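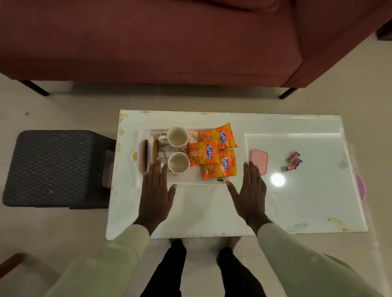

Cledby day lounge: progress report, May 2018
Prepared by Lesia Melnychuk for the Grotberg fund

The lounge has now been open for 28 days under the grant. It is used mostly for afternoon tea, with up to 6 visitors at a sitting. Tea and packet snacks are served on trays at the low white table by the maroon sofa. Ivan Savchuk clears the table after each sitting.

Snack packets and candy wrappers make up most of the trash.

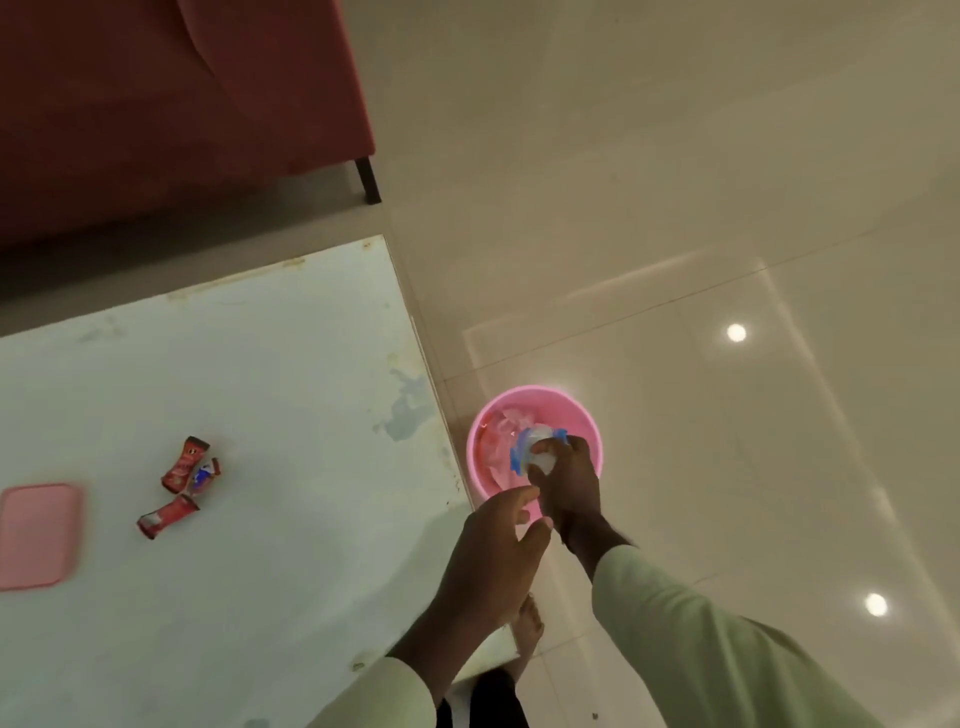

Spending on supplies stands at 600 for the period, which covers tea, snacks, mugs and bin bags. Receipts are with Abelardo Condori.

The sofa is holding up well in daily use. The table is not. It has stains along the edges that normal wiping has not removed, and we would like to replace the top or the whole table in the next period. 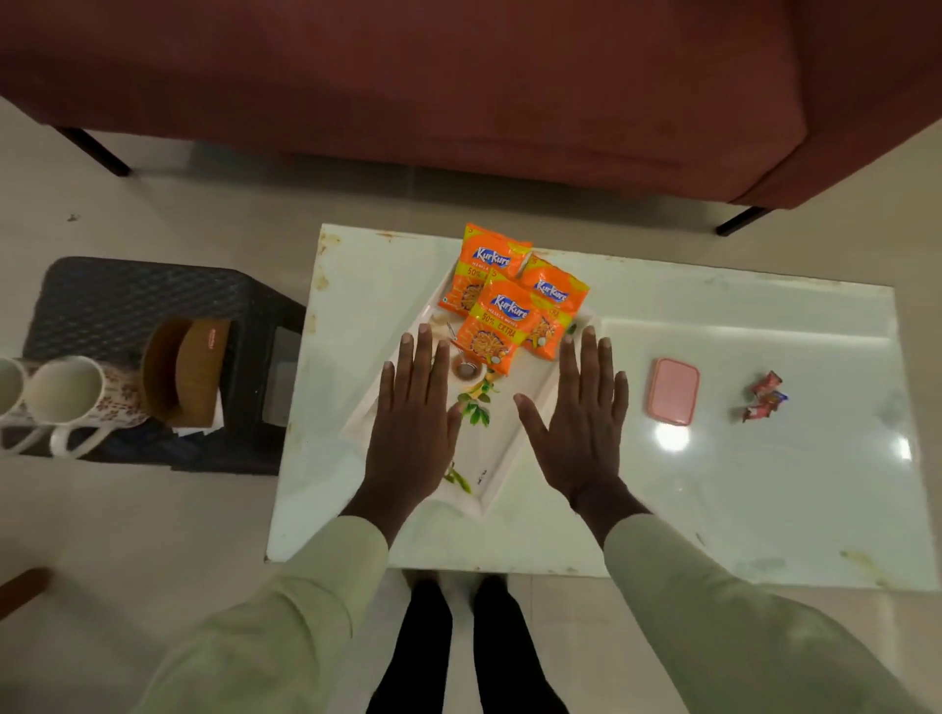

Two items are still open. The second sofa from Blöndal has not been delivered, and we have no new date for it. The cleaning rota needs one more person for the late shift. Tadeo Núñez is asking at the Pludcombe site and will report back by the end of the month.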